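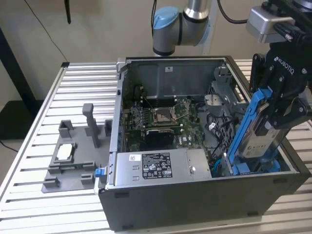

Hi, and welcome to Zonditow! I started this place because I love painted walls and I couldn't stop talking about them, and my friends were (very kindly) asking me to find somewhere else to do it. So I did. We're a small mural studio and street art school, and we run out of an old print shop with terrible heating and the best north light in town.

I came to this sideways. I was painting signs for a living, mostly bakeries and tire shops, and one April I got talked into helping a crew finish the back of a grain warehouse in a place called Bunik. I'd never worked bigger than a shop window. I spent the first day up on the lift gripping the rail with one hand and a roller with the other, and by the end of the week I was mixing colors in my sleep. I came home, cleared out my savings and signed a lease.

What do we do all day? Well, we paint walls for people. Schools, parking garages, a swimming pool once, plenty of side alleys that used to be where the dumpsters lived. We draw every design ourselves, and we'll come sit with you and the neighbors before we sketch anything, because you're the ones who'll be walking past it on the way to the bus.

The other half is teaching. Our main course is called Tornel, and it runs for 30 evenings. You'll learn gridding and projecting, spray control, brushwork on brick, how to read a wall for damp, and how to write a permit application that gets answered (not glamorous, I know – but you'll thank me). Everyone finishes with a piece on our practice wall out back, and yes, it gets painted over by the next group. People do get a bit teary! The course costs $495 with all paint included, or $747 if you want to add the lift and scaffold training.

We also keep 2 free places on every course for anyone who can't pay. Just write and ask. You don't have to explain your finances to me.

Then there's the Avotiņš Wall, which is our long rental wall down by the rail yard. Visiting artists get it for a month at a time and can do what they like with it. Last time it was a giant heron, before that a whole kitchen, with soup.

The studio is open most afternoons, so come by and look at the sketches. Ring the side bell, the front one has never worked. Wear shoes you don't care about.

Page updated 6/14/19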